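I wanted to write in November, but the work took all my evenings. Now we have 400 episodes of the bottle task on the disk, and I can say a little about how we collect them in the Caltomow room.

The task is simple to explain. Plastic bottles lie on the table, and the arms must put them in the bin. Darius Toma and I take turns as operator, and Ruxandra Ene checks the recordings the next morning. She is stricter than me.

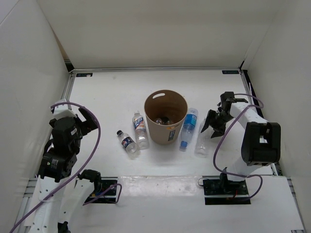
My biggest mistake was in how I set the table before each episode. For the first weeks I put the bottles in almost the same places, with the necks in the same direction, and the policy learned my habit very well. When Liudmyla Kovalchuk placed them in her own way, it reached for the empty table. Now I turn every bottle differently and put them on both sides of the bin, so that each arm has something to do. I also mix easy and difficult ones. A Pepsi bottle with a dark label is easy to find, but a clear bottle with no label on a white table is difficult even for my eyes, and we need many examples with it.

The second problem was speed. When I am tired I move fast and drop the bottle from too high, and sometimes it jumps out. Ruxandra marks these episodes and we do not train on them. I was sorry to lose them at first – it is one hour of work sometimes – but the results became better. 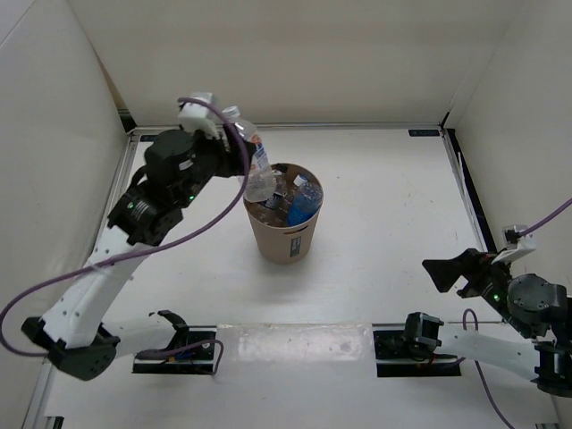

I try now to stop for a short moment over the rim before I open the gripper. It costs two seconds, and the end of the episode is much cleaner. Darius does not stop, he goes lower instead. We keep both ways for now, and I will compare them when we reach 679 episodes, the number in our plan.

Next time I will write about the labels in the recordings, where I still have questions.

We use cookies to improve your visit. By continuing to read you accept our cookie policy. Accept | Settings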